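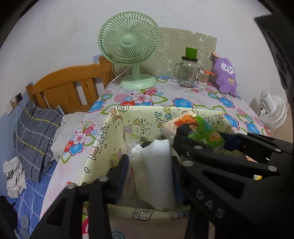 Gerrit Lekota

I am building a pair of hand-held grippers at home for recording pick and place moves, which I later replay on a small arm. The linkage is my own version of the Orkik plans with thicker side plates. Each gripper has a magnetic encoder on one pivot, so I can log how far the jaws are open.

My problem is the width reading on soft things. With nothing in the jaws the right gripper reads 1136 fully open and 2063 fully closed. With a wood block it repeats very well. With a packet of tissues or a folded cloth, the reading keeps creeping up the longer I squeeze, and if I squeeze hard it gets close enough to 2063 that my script marks the jaws as closed and empty. Then the arm replays the move and lets go of the thing halfway to the box.

I do the tests on the table next to my bed, moving packets in and out of a fabric-lined storage box. The left gripper does the same thing but less. Both have the same springs. I replaced the pads in February and I think it got worse after that, but I didn't keep the old logs so I can't prove it.

Is this play in the pivots, or the pads, or is the encoder the wrong way to do this?

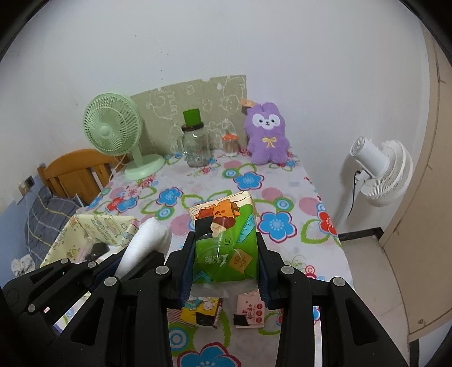
Last edited by Gerrit Lekota, Tue 22 April

Adding what was asked for in the comments. The pads are the dark ribbed ones, 3 mm thick, glued to the jaws with contact cement. The pivot pins are plain steel in printed holes, no bushings. I log the raw encoder value and nothing else. The green tissue packet is what I use most for testing, and I also have two smaller packets that are harder for it.

Helmy

Probably the pads. Buy better ones. I use the Dorkgate silicone and never had this.

Benedito Lacerda

It could be the pads and the pins together, and you can separate them in one evening.

Take the pads off one gripper and close the jaws on the wood block. Note the reading with a light squeeze, then with a hard one. Whatever change you get comes from the linkage and the pins, as the block won't give. Put the pads back and do it again. The extra change is the pads. On mine the printed holes had gone oval and that was most of it. I drilled them out and pressed in brass bushings. They have done 3000 cycles and are still tight.

The creep while you hold the squeeze is something else. A tissue packet keeps giving as the air goes out of it, so your encoder is likely telling the truth there. You can't fix that with hardware.

What I would change is the script. Don't decide "empty" from the jaw position alone. Put a thin force sensor behind one pad and treat the jaws as holding something whenever it reads above your noise level. If you don't want more wiring, mark the start and end of each grip by hand in the log and have the replay keep the jaws shut between the two marks. I did it that way for a long time and it is fine for short recordings.

Also do the left and right zero separately. Don't copy 2063 over to the other gripper, the magnets never sit the same.

Gerrit Lekota

Did the block test on the right one. Without pads there is still a clear change between light and hard, so the pins are part of it. Bushings ordered. I will try the hand marks until they come.

Contact | Copyright Cerkolis Community Help | Back to top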